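Section 6. Setting Up the Ornby Wall Thermostat

6.1 Before you begin

The Ornby controls one heating circuit from a Fero relay box. Sections 4 and 5 cover the mounting and wiring of the relay box and must be complete before you start. If the green lamp on the relay box is off, go back to step 5.9.

You will need a small flat-blade screwdriver, a pencil, a level and the installer code. The factory installer code is 2594. Change it at the end of this section if the building is open to the public.

CAUTION: Switch off the heating circuit at the breaker panel before removing the cover of the relay box. The terminals marked L and N stay live when only the front switch is off.

6.2 Choosing the location

Mount the thermostat on an inside wall, at a height where the display can be read while standing. Do not place it behind a door or curtain, above a radiator, or where the sun reaches it in the afternoon. A lamp or television directly below the unit will raise the reading and cause the heating to stop early.

Keep the thermostat within 30 feet of the relay box. Brick and foil-backed insulation reduce the range. If the signal indicator shows a single bar, move the thermostat before drilling any holes.

6.3 Mounting the base plate

1. Press the release tab on the bottom edge and pull the thermostat off its base plate.
2. Hold the base plate against the wall with the arrow pointing up. Check it with the level and mark the two screw holes.
3. Drill the holes and insert the wall anchors. In solid wood, use the screws without anchors.
4. Fasten the base plate. Tighten the screws by hand – a power driver can bend the plate and keep the tab from locking.
5. Insert two AA alkaline batteries. Do not use rechargeable cells.
6. Hook the thermostat over the top of the base plate and press the lower edge until it clicks.

Note: Painted walls should dry fully before mounting. Solvent fumes can affect the humidity sensor. 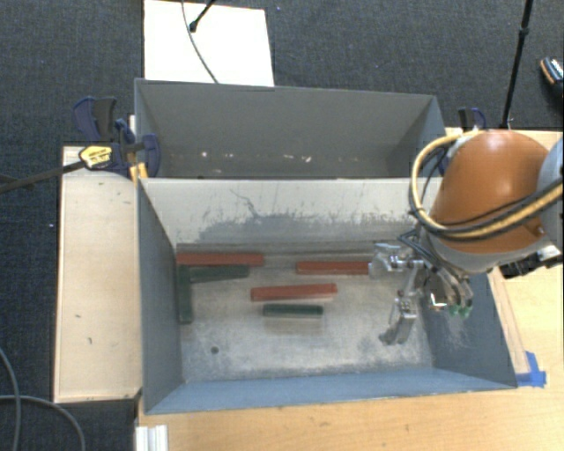
Meredith, December

The steps in 6.4 and 6.5 were revised for units with the round dial. For units with two arrow buttons, use the earlier edition of this guide.

6.4 Pairing with the relay box

1. Restore power at the breaker panel and wait for the green lamp.
2. Hold the PAIR button on the relay box until the lamp blinks.
3. Turn the dial on the thermostat to SETUP and press it once.
4. Enter the installer code. Turn the dial to change a digit and press to confirm it.
5. Select LINK. The display shows a dash, then the signal bars.
6. Raise the set temperature above the room temperature. The relay should click and the flame symbol should appear.

If the display shows E37, the relay box did not answer. Repeat from step 2. If E37 returns, check that no other thermostat in the building is in pairing mode.

6.5 Setting the schedule

The schedule has 6 periods per day. Unused periods can be left blank.

1. Turn the dial to SCHED and press.
2. Choose a day or a group of days.
3. Set the start time and temperature for each period.
4. Press and hold the dial to save. Turning the dial away from SCHED without saving discards the changes.

Note: Early Start is on by default and may run the heating before the programmed time. To turn it off, go to SETUP, then OPTIONS.

6.6 Using a Prirnum floor sensor

Connect the sensor to terminals 3 and 4 of the relay box with the power off. Either wire may go to either terminal. Under SETUP, set SENSOR to FLOOR. For wood floors, also set the upper limit given by the flooring manufacturer.

CAUTION: Do not splice or shorten the sensor cable inside the floor.

Text: Wanda Krawczyk. Technical review: Valentyna Pylypenko.

Continue with Section 7, Vacation Mode and Frost Protection.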